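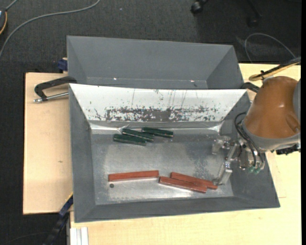

Slide 2: Why I love old brick walls

Say hello, thank Selvaraj Haque for the invite and the tea. Ask who walked here past the Clastcombe almshouses. Lots of hands, I hope!

Start with the bonds. English bond: a row of headers, a row of stretchers, and up it goes. Flemish bond mixes both in every row, and it's gorgeous in low sun. (Pause, let them look at the handout.)

Then colour. Clay with plenty of iron fires red, clay with chalk in it goes yellow. Tell the Klinhom kiln story here, but keep it short – up to 2,000 bricks in a firing, and Wilmer Cuadros's great-grandfather stacking them by hand.

Slide 3: Mortar

Lime, please, on old soft brick! Hard cement traps the damp and the faces pop off. Pass round the Stidmont sample. Questions after this one.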